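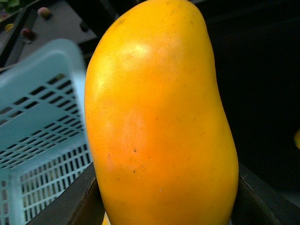 Produce Sorters and Basket Packers, Part-Time
Bellamy Market, Allport store

Posted in: Grocery / Produce / No experience needed

Bellamy Market is hiring for the produce section of our Allport store. The job is fruit. There is some paperwork, a hand sink and a mop, but mostly there is fruit, and it needs to be in the right place before people come in and start squeezing it.

If you have ever stood in a supermarket and moved a stray apple back to where it belonged, with no one asking you to, we would like to hear from you. You have been doing this job for free.

What you would be doing

Setting out the trays in the morning and keeping them going through the shift. Apples, plums, nectarines, mangoes, citrus, and whatever Rodico has on the truck that they are excited about. Each fruit gets its own lane. The fruit does not know this and will wander.

Checking for soft spots, splits and bruises. A freckled mango is fine and usually a good one to eat. A mango that keeps the shape of your thumb goes in the markdown bin. We will train you on the difference, and you will get it wrong for a week or so like everyone else did.

Packing baskets for pickup orders. Customers send in a list through the Prodance app and you fill a basket from the floor. Heavy things go in first. Customers also write notes, such as "ripe but not too ripe" and "surprise me," and you are expected to take both seriously. A busy shift runs up to 90 baskets.

Returning the things people change their minds about. You will find lemons in with the plums, and once in a while something from another department entirely.
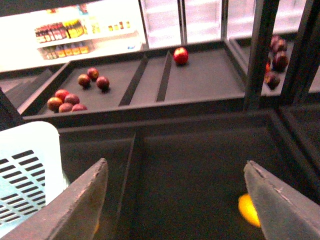
You would also help out along the bottled drinks and the cooler doors when produce is quiet. Bottles face front and doors stay shut. It is chilly at that end of the store and the air runs all year, so bring a sweater, even in the summer.

Hours and pay

Shifts start at 5:30 a.m. or 1 p.m. and you can tell us which you prefer. We have both kinds open, though the early one is easier to get, for reasons you can probably work out. Expect 14 hours a week to start, more in December, when the whole town decides it needs oranges.

Starting pay is posted at the service desk and goes up after your first three months. There is a $400 bonus at six months. You also get a store discount and first pick of the markdown bin, and you will learn to make a lot of jam.

What we need from you

You should be 18 or older and able to lift a full case of apples from the floor to waist height. You will be on your feet the whole shift. Closed shoes, please, with soles that can handle a grape.

Being able to tell a nectarine from a peach is welcome but can be taught. Being polite to a person who has opened four bags of grapes to compare them is harder to teach, so we will ask about that in the interview.

We can't hire anyone who is allergic to stone fruit for this position. The bakery is also hiring, and their ad is on the same page as this one.

How to apply

Pick up a form at the service desk in the Allport store or ask for one to be mailed to you. Fill in the front. On the back, tell us in a few lines how you would pack a basket with two mangoes, a bag of plums, a melon and a dozen eggs. There is more than one right answer. Putting the melon on top is not among them.

We read every form and will call you either way, usually in the afternoon, once the second shift is on the floor.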